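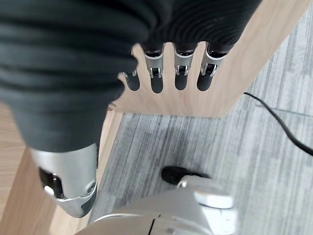

Paper on Shelves: notes for the office skills talk
Speaker: Soledad Lozano
Dundeck, July 7, 2019

Start

Good morning, thank you for having me. I run the records side at Brurmont, a small firm that looks after lease papers. I'm going to talk about filing cupboards: what goes in them, how it lies on the shelf, and how you get it back out. I have 12 slides and I'll take questions at the end.

(Ask who still keeps paper. Wait for hands.)

Why we still have binders

Signed originals. Our landlords want them kept and so do we. Everything else was scanned in May and the copies sent off for shredding. What was left filled one wooden cupboard, and that cupboard is what I know best.

Macario Sandoval set it up with me. He had done the same job at Wirno, with far more paper and far less room, so most of the rules below began with him. I have changed a few.

Standing or flat

Most people stand binders upright. That works if the shelf is full. On a half-full shelf they lean, the covers bend, and the papers slump to the bottom of the rings.

We lay ours flat. You lose some room, and if you stack them you have to lift the top one to get at the one beneath. Our rule is one layer only on any shelf we use daily. Lower shelves may be stacked, never more than 4 high.

(Someone usually asks about damp. Say: keep them off the floor, and leave it there unless they press.)

The finger hole

The round hole in the spine is there for pulling. Put a finger in, draw the binder towards you, then take the weight with the other hand once it clears the shelf edge. People grab the cover instead and it tears at the fold. When you put one back, turn it so the hole can be reached from the front.

(Pass the sample binder round. Get it back before the break.)

Labels

A label needs three things on it: the property, the year the lease began, and the box number. Print it. Handwriting is fine for a week and then somebody reads a 1 as a 7.

We keep one colour of binder throughout. I tried a colour for each landlord and ran out of colours at 10. With one colour you have to read the label, and fewer papers go astray.

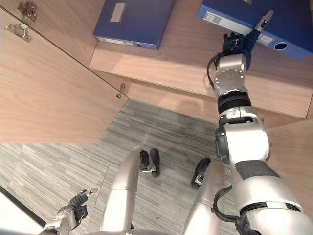

Doors

Open the door all the way before you reach in. A door left halfway catches your elbow, and it hides whatever is at that end of the shelf. Close it when you have finished, even if you're coming back in five minutes.

Taking things out

Sign the sheet inside the door. Name, box number, date. If a binder is going to another building, put a card in its place. Macario wanted cards for every loan, but we dropped that after a month because they got lost faster than the binders did.

(Skip the next part if we are past the half hour.)

Yearly check

Two people, one morning. One reads out the label, the other ticks the list. Any binder with a split spine gets changed on the spot, so have five spare ones ready. Write the new label before you move the papers across.

Questions

Handouts are on the table by the door. The blank signing sheet is on the back page, and you may copy it.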